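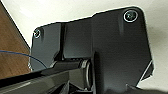
Ticket 63: gripper finger stops partway when closing

Status: open, waiting on parts
Opened: 2024-06-01
Team: Rusden robotics club, sorting challenge
Reported by: Deok-su Um
Helping: Hae-won Bae

What's going on

OK so the left finger on our gripper closes most of the way and then just sits there and hums. It did it on 3 runs in a row, and then it worked perfectly when I went to show Hae-won, of course. After that it went right back to sticking! Opening is fine. The arm itself is fine. I'm pretty sure it's something at the pivot, where the finger meets the black bracket plate, but I've been pretty sure about other things this week too, so I'm writing it all down.

Tried so far

Restarted the controller. No change.

Ran the Pulter calibration routine twice. The second time it finished with no errors and the finger stuck on the very next close, so I don't trust that routine anymore.

Dropped the closing speed to 2,000 in the config (we had it way higher for the last practice round). Sticks less often, still sticks.

Powered off and moved the finger by hand. There's a spot partway through where it drags, and once you push past it, it's smooth again. So it's not only software, which I guess is good news?

Backed off the larger screw on the plate a quarter turn. This helped a lot! It also made the finger wobble side to side, so I tightened it again. Please don't leave it loose and call it fixed, we need the fingertips to line up.

Checked the blue wire next to the finger. I wiggled it with the power on and got nothing weird. I'd still like somebody to tie it back a bit, it runs closer to the moving stuff than I'd like.

Reply from Hae-won

I think the washer at the pivot is the wrong thickness. When we rebuilt the gripper we used the ones from the Kuo kit, and those were meant for the old fingers. I put in an order with Bremdale for the right size. Can you hold off on taking the plate apart till they get here? Last time it took me all evening to get it square again.

Back to me (Deok-su)

Fine by me, hands off the plate. In the meantime I can work on the drop-off part of the challenge, where the robot has to pick the right bin. That code doesn't care if the gripper closes, I can just fake the grab and test the rest. It keeps mixing up the green and blue lids when it comes at them from an angle, but I'll open a separate ticket for that one. 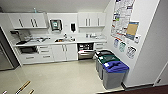
Kitchenette with the three bins, blue lid closest.

Still to do

Swap the washer when the order shows up, then do 6 full open and close cycles at the slow speed before anybody turns it back up.
Tie back the blue wire.
Put the old speed value back in the config, I left a comment next to it.
Close this before the July meet, please please please.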